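21st October

Hitthorpe again, and this time without Hugo, so I could eat where I liked. I had promised Lalit I would try the ginger beer at Okari before I said another rude word about it. He has been on at me since July. Best in the county, he says, brewed in the back, eleven weeks in the bottle. Lalit also says the pies at Leblanc are made by hand, and I have seen the van.

It was further out than I thought, past the tyre place and over the level crossing, with parking for four cars if they are all small. Inside, 11 stools and a counter. The man serving was called Ubaldo Tedesco (name badge, full name, odd thing to do) and he told me the recipe was 87 years old. The brewery is younger than I am, according to its own bottle. I let it go.

The first glass was good. I'll put that down in fairness. Proper heat at the back of the throat, cloudy, and less sugar than the Stiditz stuff Sheldon keeps in his garage. The second glass tasted of almost nothing, and it came from the same tap. I asked Ubaldo if it had been changed and he said every glass is different because it is alive. I have heard that said about a lot of flat drinks.

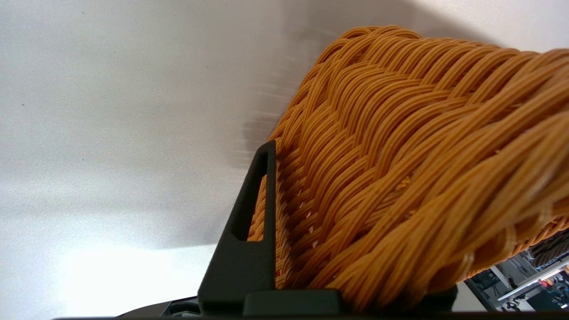
Is it worth the drive from town for a glass of ginger beer?

For one glass, perhaps, if you are going that way already and don't mind what you get.

Had the fish sandwich as well. Dry bread, decent fish, a heap of slaw I hadn't asked for. The bill came to a shade more than the board said and I was told the board was old. Timothée Pichon wrote in his column that it was "the last honest lunch in Hitthorpe". He gave Leblanc the same line two years ago, so I suppose one of them has slipped.

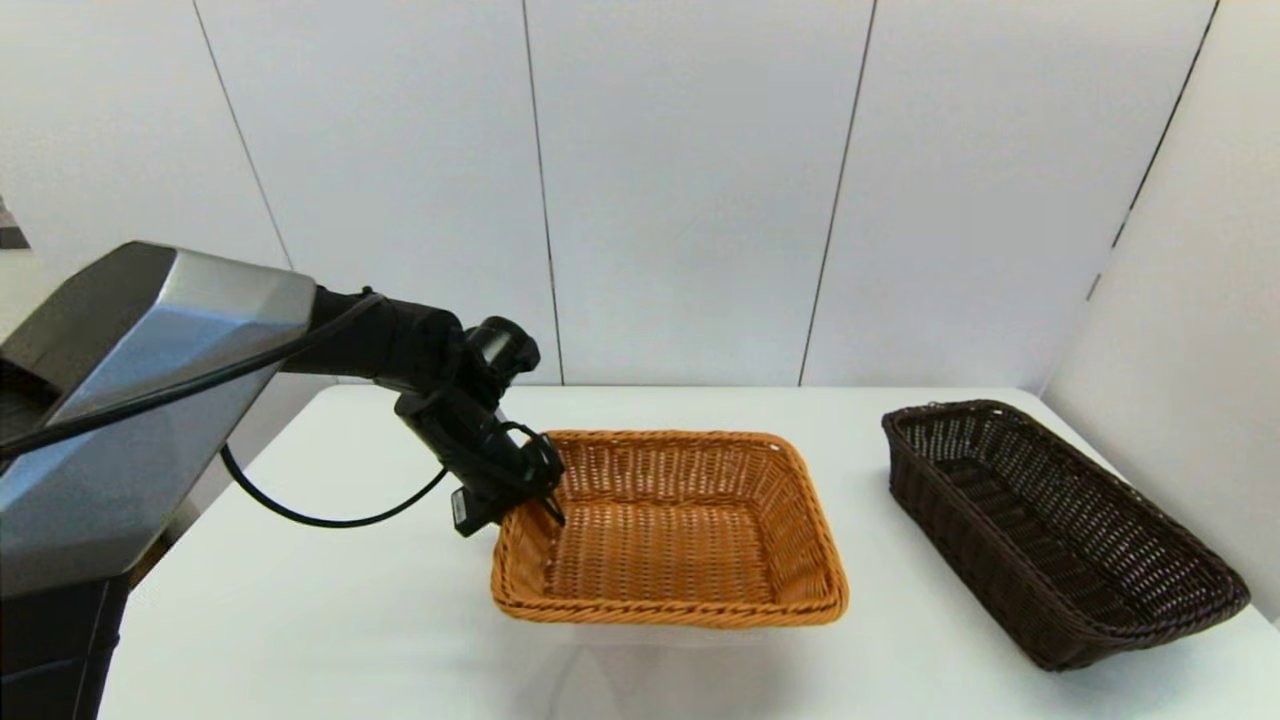 Orange-brown basket on the white table.

Took a bottle home to try cold tomorrow, with a glass of Stiditz beside it and Sheldon pouring so I can't tell which is which. He is sure he will know. I have my doubts about both of us. Must remember to ring Lalit, and to get petrol, the light came on at the crossing.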